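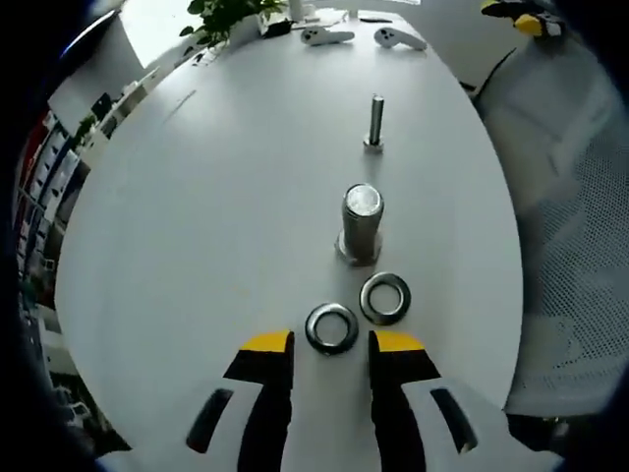

One reader replied to my last post that a protection plan "pays for itself the first time something breaks," and that I should stop telling people to skip them. OK. Let's talk about protection plans.

---

I bought a dresser in February. Gorex, the six-drawer one. Before I could pay, the screen asked me three separate times if I wanted to protect my purchase. The No button said "I'll risk it." Risk what? It's a dresser.

---

The plan isn't even from Gorex. It's from an outfit called Trusau, and you only learn that if you open the terms. So the store sells you a thing, then sells you another company's promise that the thing might be okay.

---

I read the terms. The whole document is 3,530 words. The part that says what's covered would fit on an index card. The rest is what isn't.

---

Not covered, from my notes: normal wear. "Gradual" anything. Damage from assembly. Damage from moving it. Scratches that "do not affect function." Missing hardware, unless reported within 7 days of delivery.

---

Think about that one. Half the people I know leave the box in the hallway longer than that. You open it on a Saturday two weeks later, you're short one bolt, and your peace of mind expired before you cut the tape.

---

And before someone says "but it covers accidents" — it covers a single sudden accident, per item, with photos, reported promptly, if the stain is from the approved list of stains. Coffee is on the list. Hair dye isn't. I don't know who decides these things.

---

The reply also said hardware problems are "exactly what a plan is for." I disagree so much. A bolt is the one part of a dresser a normal person can replace without asking permission.

---

One of my drawer fronts had a loose bolt from day one. I went through the Gorex help page out of curiosity. It sent me to Trusau. Trusau's form wanted a serial number, a receipt, a description of at least 300 characters and a window for a callback. For a bolt!

---

I wrote my 300 characters. It's hard to do. By the end I was describing the drawer's general attitude.

---

The answer came by email: assembly issue, please contact the manufacturer. The manufacturer is Gorex. Gorex had sent me to Trusau.

---

So I took the old bolt to Shetty Hardware and matched it against the little board they have by the register with all the threads on it. Bought a new one and a washer. Paid in coins. I was back home before the callback window even opened.

---

While I was in there I noticed they're pushing Griteck now, some kind of thread glue that's supposed to stop bolts working loose "for good." I'm not buying that either. Maybe it's great. But it's furniture, I'd like to be able to take it apart when I move.

---

Someone in the replies just asked if I'm against all insurance. No. I insure my car and my apartment. If my place burns down I can't fix that with what's in my checking account. If a drawer sticks, I can live with a sticky drawer.

---

That's the only test I use. Would this loss actually hurt? A dresser I can replace in a couple of paychecks doesn't pass. A phone might, depending on your situation. I'm not going to tell you what hurts in your house.

---

"But the plan was only $15 a year." Sure. And they ask at the checkout for the dresser, then the lamp, then the toaster. I looked through my old receipts and I'd said yes more often than I remembered. Never filed a claim that got paid. Maybe I'm unlucky. I doubt it.

---

To be fair, because somebody will bring it up: two people have told me their couch plan paid out with no fuss. I believe them. I'd still like to see how many claims get turned down, and I couldn't find that number anywhere on the Trusau site. They do have a page of smiling customers.

---

If you already have one of these plans, check whether it renews by itself. Mine did. The cancel link was under "Manage my happiness," which I wish I'd made up.

---

Canceled it at 11 p.m. and got a pop-up asking if I was sure I wanted to leave my furniture unprotected. Still waiting on the refund for the unused months, so if anyone has gotten one out of them, tell me how long it took.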